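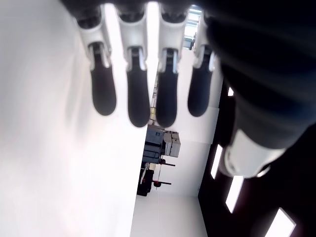

Ullano Dog Owners Forum
Breeds and Breeders
Thread: Deposit terms on a reserved puppy

Fukix
Posted Oct 24, 2023
Good afternoon. I placed a deposit with a kennel for a Standard Poodle from a litter expected in March. The contract states that the deposit is not refundable under any circumstances, including a litter with too few puppies. Is this customary? The purchase price is $3192 and the deposit is half of that, $1595, with the remainder due at pickup.

Pramari_Kennels
Member, 194 posts
A deposit that is not refundable is customary when the buyer withdraws. It should not apply when the breeder is unable to supply a puppy. Our own agreement provides for a full refund or a transfer to the next litter, at the choice of the buyer. I would request an amendment in writing.

Csaba Kiss
Moderator
I must disagree in part. A number of established breeders offer a transfer only, and buyers sign such agreements knowingly. The terms are strict – they are not improper. I would also note that half of $3192 is $1596, so the contract should be checked for other errors.

Fukix
Thank you both. The figure in the contract is $1595. I will ask about it. 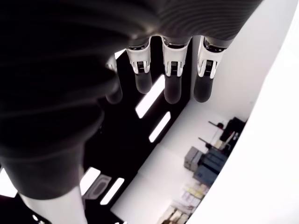
Vidal21
Members should also ask what health testing has been completed on both parents before discussing money. For this breed I would expect hip and eye results at a minimum, with copies supplied to the buyer. Early handling matters as well. A puppy should be used to having its feet held and its toes separated before it goes to a groomer. When I teach new owners, I have them hold one hand over the paw with the fingers pointing down in a row, as the fingers hang from the ribbed palm in the photo, and lower it slowly.

Pramari_Kennels
I agree on the testing. I do not agree on approaching from above. Many young puppies shy away from a hand over them, and we begin from below, under the wrist.

Vidal21
That is a fair point for a nervous puppy. I have not found it necessary with a confident one.

Csaba Kiss
Moderator
Please keep this thread to contracts. Handling has its own section, and I can move the last posts there if members wish.

Fukix
The kennel has replied. They will correct the amount and add a refund if fewer than the expected number of puppies are born. Test results are to follow by mail.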